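Our strata has changed the rules on the shared laundry again. The notice is 12 pages. The previous one was a Post-it.

You now book the dryer through an app called Bitilon. It wants my date of birth, a profile photo and permission to find devices on my local network. The dryer was made before local networks.

Rui Caldeira on level three has booked every evening slot until July. Rui lives alone and, as far as I can tell, owns two shirts.

Rang the help line. I was number 84 in the queue. The hold music was a pan flute doing something dreadful to Waltzing Matilda.

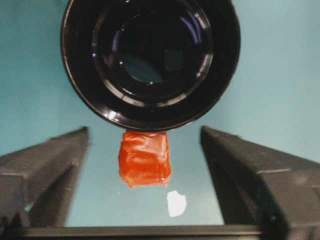 Got through in the end to a lovely woman called Benvinda, who told me my account was locked for "unusual drying activity". I have used it once. Doona cover, low heat.

She suggested I try the community forum. There are 133 posts on the community forum and they're all from people who rang Benvinda.

Meanwhile Judite Serrano downstairs has strung a line across her balcony, against by-law whatever it is, and has her sheets out by seven every morning. She got a warning letter. She pegged it up next to the pillowcases.

I've asked if there's room on the end for a few tea towels – she's thinking about it.

Update: she wants a lasagne. Large. No zucchini.

Off to the shops. If anyone has Rui's number, tell him his 6.30 slot has been going round empty for ten minutes.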